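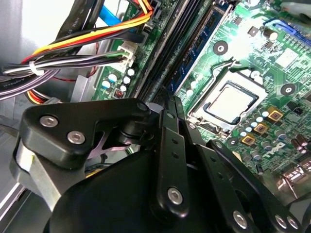 Visit to Skastora: the teardown cell and how they keep it running

Skastora takes in retired office computers and strips them for parts. Most of the building is what you would expect from that: pallets, shelving, a long row of benches with screwdrivers hanging over them. The reason for our visit in December was the one robot cell at the back, which works on open desktop cases and has been in use long enough to have a proper service routine. We spent most of the afternoon there with Embla Bakke, who runs the cell, and Reynaldo Saludo, who does the mechanical upkeep.

The cell

The arm stands on a steel base with the work table in front of it. Cases arrive with the side panel already taken off by hand and are laid flat, board facing up. Two fixed stops and a clamp hold the case. The clamp came from Jilar and is the second type they tried. The first one bent the thinner cases, and a bent case puts the board at a slight angle, so the gripper came down on one side of a memory module before the other.

The gripper is black, with linked fingers held together by hex screws, and a small camera rides at the wrist. Seen from there, the inside of a Dell desktop is a tight place to work. The processor, the memory slots and the capacitors are all within a short reach of each other, and power supply wires in four colors run across one side. Bakke said the cables give them more trouble than the board does. A board of a given model has its parts in the same spots every time. The wires lie wherever the last person pushed them.

For now the cell is used on memory modules and the lighter plugs. Processors are still taken out at the benches. They have tested the retention lever with the arm but do not run it in production.

Setting up for a new model

Each desktop model gets its own setup sheet. Bakke showed us a binder with 19 of them. A sheet gives the position of the stops, the approach height, the order of work and the grip force for each part. Making a new one takes about half a shift. She clamps a scrap unit, moves the arm by hand to each point, and then runs the whole job at low speed with a finger near the stop button.

The mounting holes on the board are used as reference points. The camera finds two of them and the program shifts to match. Before that they used the corner of the case, and it was never good enough, as the cases are not stamped all that accurately.

Daily and weekly care

Old computers are full of dust, and it ends up in the gripper. At the start of each shift the operator does the following, which Saludo says takes 3 minutes:

Wipe the fingers and the camera window with a dry cloth.
Open and close the gripper fully and listen for scraping.
Push each finger sideways by hand to feel for play.
Run the check move to the reference pin on the table.

Once a week the gripper is blown out and every screw on it is checked with a torque driver. Saludo marks them with paint pen on the bench, wipes the old marks off and starts again. The small screws at the ends of the links are the ones that work loose. He keeps a tin of spares in a drawer under the controller, along with pivot pins and a complete spare finger.

Every 800 cases the gripper comes off for a full strip and clean. We saw the one from the previous change lying in parts on a tray. The pins had a visible wear band, almost all of it on one side. He replaces them as a set.

A repair from last fall

The longest stop so far was 90 minutes. The arm had started missing modules by a small amount, always in the same direction. They checked the clamp, then the camera settings, then did the reference move again, and all were fine. The fault was the camera bracket, where one screw had backed out far enough to let it tilt under its own cable. It now has thread locker on it, and the cable is tied down closer to the wrist. The bracket has been added to the weekly list.

Practical notes

Skastora takes small groups by arrangement. Safety shoes are required and they have loan pairs in the larger sizes only. Parking is behind the Rampersad building next door, and you sign in at the loading dock.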